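4. Cooking corn and other vegetables in the Jokano steamer

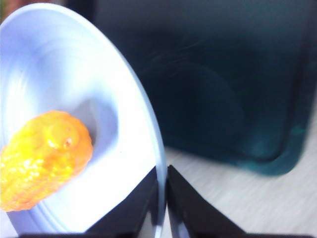 One owner in Briltstead wrote to us that the times on the box lid are far too short, and that her cobs came out squeaky every Wednesday until she ignored them. We agree with her. Use the times below instead.

1. Fill the tank to the upper line with cold water. The lower line is supposedly enough for a full basket. We doubt it.
2. Put cobs in one layer. The leaflet says two layers cook evenly – ours never have.
3. Close the lid and set the dial to 20 minutes. Whole carrots need 40.
4. Wait 2 minutes after the bell before lifting the lid.

Note: the "Fresh" button only lowers the heat. We could taste no difference.

CAUTION: Steam leaves by the rear vent. Keep it clear of wall cupboards, whatever the "cool wall" sticker claims.

CAUTION: Do not top up the tank while the light is on.

If the corn is still hard, give it longer and check the tank for scale.

Related guides
Descaling the Jokano tank
Flultska rice insert: is it worth fitting?
Endale spare lids and seals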